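Stripped threads on Zirnesex brass inserts
Print | E-mail
21 Aug 2020, by Nivaldo Lopes

Bought a bag of 120 M3 heat-set inserts in July. Six have pulled out at 71 N cm. The supplier's sheet says 60 is the limit for nylon, so I may be over. Hole size is as per the drawing.
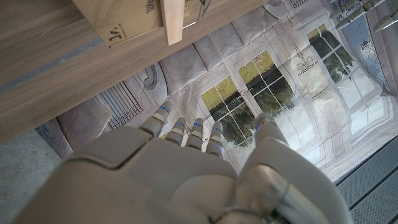 Xuelian Han: 71 is well over. Drop to 60 and use a longer insert – the knurl is doing all the work.

rcarnegie
Disagree. Torque isn't the fault if the insert comes out whole. The hole is too big or the iron was too cool. Measure it after printing, not on the drawing.

Nivaldo Lopes
Holes measure 0.2 over. Will reprint one block and test both lengths.

Xuelian Han
Still use the longer one.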